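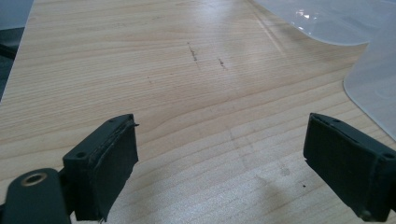 Dining table finish, please talk me out of (or into) oil

plankton_dave
I have been sanding furniture in my garage since November and my marriage would like me to stop. The plan was simple: strip the old yellow varnish off a secondhand dining table, put something nicer on it, eat dinner. I have now reached the part where you pick the something nicer, and I've read so much that I no longer trust any liquid. My wife wants it to stay pale. I want it to survive two kids and a cat with opinions. The grain is the whole reason I'm bothering, that curved bit near the middle where the line bends up and then wanders off to the right, and I'd hate to bury it under something that looks like a bowling lane. Hardwax oil or water-based poly? I've got a quart of Dosus Natural sitting here that the guy at the store said was "what everybody uses," which is also what he said about the sander.

mrs_tolliver
Poly. Three coats, sand lightly between, go live your life. I did ours nine years ago and it has had nail polish, candle wax and an entire Thanksgiving gravy boat on it. I have not thought about the finish since, and I say that as the highest compliment I can pay to a finish.

rasp_and_file
Oil. When poly fails, it peels or goes white in one spot, and then you're sanding the whole top again. When oil fails you rub some more oil on it. I redo mine every spring in less time than it takes to find the rags.

mrs_tolliver
"Every spring" is doing a lot of work in that post.

rasp_and_file
It's one evening a year. You spend longer than that choosing a movie.

Lucienne Vasseur
I refinish for a living, so take this with however much salt you like. Before anyone picks a side, what grit did you stop at? If it's a hardwax oil, stop at 120 or 150. People go up to 320 because it feels like silk, and then the oil has nothing to grab and they come on here to say the product is garbage. For water-based poly you can go to 180 or 220, and you need to raise the grain first with a damp cloth, let it dry, and knock it back.

Also, "natural" on a can does not mean pale. Most clear oils will warm up a light wood by a shade or two. If your wife wants it to look the way it looks bare, wipe a small patch with water. That's close to what plain oil will do to it. If she makes a face, you want a version with a little white pigment in it, or the poly.

plankton_dave
I stopped at 240. It felt like silk.

Lucienne Vasseur
Of course it did. Go back over it at 150, with the grain, and don't lean on the machine.

plankton_dave
Did the water test. She made a face.

borderline_varnish
Is this thing even solid? I can't tell from a picture and neither can anybody else. If it's veneer, please do not go back over it with anything powered until you know how much you've got left. Ask me how I know. (A Curnesico sideboard. There is a spot on it the size of a dinner plate that now has a permanent plant.)

plankton_dave
The seller said solid.

borderline_varnish
The seller also had a table to get rid of. Get down on the floor and look at the underside, then look at the end of the top. If the lines on the face carry on over the edge and down, you're fine. If they stop dead at a seam, buy a plant.

hingeless
Going to be the unpopular one and say leave it bare for a while. We ate off a scrubbed top for years at my grandmother's. Soap flakes and hot water, once a week. It went silvery and it was gorgeous.

mrs_tolliver
Your grandmother also, I'm guessing, did not own a cat or serve spaghetti to a four-year-old.

hingeless
She had seven kids. The spaghetti I can't speak to.

rasp_and_file
Soap finish is a real thing and I'd put it on a side table. On a dining table you'll have a map of every glass anybody ever put down. Some people like the map.

plankton_dave
I am married to a person who does not like the map.

Back from under the table. The lines do go over the edge and down, both ends. There is also a great deal of old gum. So, solid. I'm leaning toward oil with the white in it. The local place has Sukprasert for $149, which I assume includes a trip somewhere, and Nedex for 40. Is there a difference or am I paying for the font?

Lucienne Vasseur
I've used both. The expensive one goes further and you'll use less than you think, but a dining table won't get through even the small can. The cheap one is fine if you stir it properly, all the way to the bottom, and keep stirring as you go, or the pigment settles and the last third of your table comes out looking like a glass of milk. Two thin coats. Work it in, wait the time on the can, then wipe off everything that will come off. Sticky oil tables are nearly always people who left too much on because they'd paid for it.

And lay the rags out flat outside to dry, don't ball them up in the trash. They can heat up on their own and catch fire.

mrs_tolliver
My poly cloths have never once tried to burn my house down. Just putting that out there.

rasp_and_file
Noted by the court.

borderline_varnish
Do a sample first. Underside is perfect for it, seeing as you know your way around down there now. Leave it overnight, set a wet glass on it, put some mustard on it. Mustard is the one that gets everybody.

plankton_dave
OK. Cheap can bought, patch done underneath, mustard applied. The wife looked at it by flashlight, on her back, and said "hm," which in this house is a yes. Sanding the top back to 150 tomorrow morning and first coat after lunch if the garage warms up.

hingeless
How cold is the garage?

plankton_dave
I can see my breath.

Lucienne Vasseur
Then bring it inside. It says so on the can, small print on the back. It'll take forever to cure out there.

plankton_dave
Inside is where the marriage is.

mrs_tolliver
Water-based poly, low odor, dry to the touch in two hours. I'll be here all week.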